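Hastik oval table – worth refinishing?

karel_195
The top on my Hastik pedestal table has gone dull after five years. White paint, one coat of wax in July. Strip it or sand and recoat?

ondach
Sand and recoat. 220 grit, then two thin coats. Leave it 12 hours between them.

millbrook14
Disagree. If there's wax on it, sanding just pushes it in. Mineral spirits first.

karel_195
OK, spirits on Friday then. Mine is the same shape as this one, oval on a single foot.

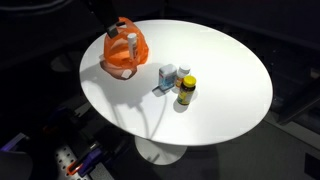
ondach
Fine, wipe it down first – but I'd still skip the stripper.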